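Staff Association Discussion Board
Facilities and Shared Spaces
Topic: Proposed rules for shared cups and utensils in break rooms
Started July 17, 2023

Andby_Office_Services wrote:
Colleagues, the Office Services group invites comment on the draft rules for shared tableware in the break rooms of the Andby building. The draft would replace the notice issued in April. Its main points are as follows. Disposable cups will no longer be ordered. Each break room will receive a fixed set of reusable cups, plates and utensils. Users are to wash and return every item on the day of use. Items left on desks overnight may be collected and returned to the cupboard without notice.

Cups and orange items, with a plate in the last picture. 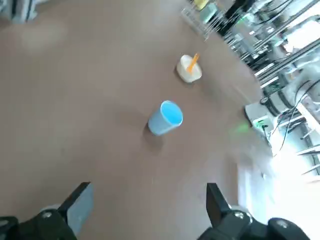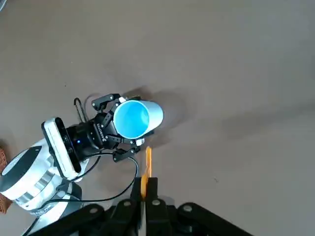
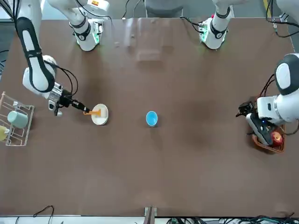
The proposed allotment is 12 cups for each break room, or 192 cups for the building. The annual budget for replacement is $600. Comments will be reviewed before the final text is issued. Members are asked to refer to the draft by section number where possible.

secondfloor_records wrote:
Thank you for circulating the draft. Our section supports ending the order for disposable cups. We do not support the allotment in Section 2. Seventeen people use the break room on our floor, and most take coffee in the same half hour. Twelve cups will not be enough, and the result will be that staff bring in their own and the cupboard will be as crowded as before. We ask that the allotment follow the number of people assigned to each room.

Bundance_tenant_rep wrote:
Bundance shares two of the break rooms under its lease and wishes to register a concern with Section 4. Collection of items "without notice" is too broad. Several of our employees keep personal mugs at their desks, and the draft does not say how these are to be told apart from shared stock. We would accept the section if it were limited to marked items.

Andby_Office_Services wrote:
In reply to Bundance: the intent was to cover shared stock only. The wording can be corrected. We are less certain about marking. Paint and adhesive labels do not hold up well in the dishwasher, and engraving would use a good part of the replacement budget in the first year.

quietdesk17 wrote:
I would respectfully question whether rules are needed at all. The April notice asked people to wash what they use, and in my break room they do. The rooms with a problem are the ones beside the large meeting rooms, where visitors leave everything in the sink. A rule addressed to staff will not reach them. It would make more sense to have the meeting organizer responsible for clearing the tableware, and to say so on the booking form.

secondfloor_records wrote:
I cannot agree with quietdesk17 that the April notice has been a success. On our floor the sink was full on most afternoons in the weeks after it was posted, and we have no meeting room. The suggestion about the booking form is a sound one, however, and our section would support it as an addition to the draft.

Prulari_liaison wrote:
Prulari has had a similar rule in its own offices for some time. Two observations may be of use. First, plates and spoons went missing far more often than cups, so a budget built on cups alone will fall short. Second, overnight collection caused more complaints than any other part of the rule and was dropped. A shelf beside the sink for unclaimed items served the purpose well enough.

quietdesk17 wrote:
A shelf would be acceptable to me - provided that it is cleared on a stated schedule. Otherwise it becomes a second sink.

atanasov_wing wrote:
Speaking for the Atanasov wing, we would oppose a shelf. Our break room has one short counter, and the microwave and coffee machine already take up most of it. Please let each floor choose between a shelf and collection. We also ask that the dishwasher schedule be posted, as it is now run twice on some days and left full on others.

Andby_Office_Services wrote:
These comments have been noted. The revised draft will limit Section 4 to shared stock, add the duty of meeting organizers, and give each floor the choice requested by the Atanasov wing. The allotment in Section 2 remains open. Sections that need more than the standard set should send us the number of regular users of their break room, with the room number, by reply to this topic.

secondfloor_records wrote:
Our number is given above. The room number will follow once the new door signs have been put up.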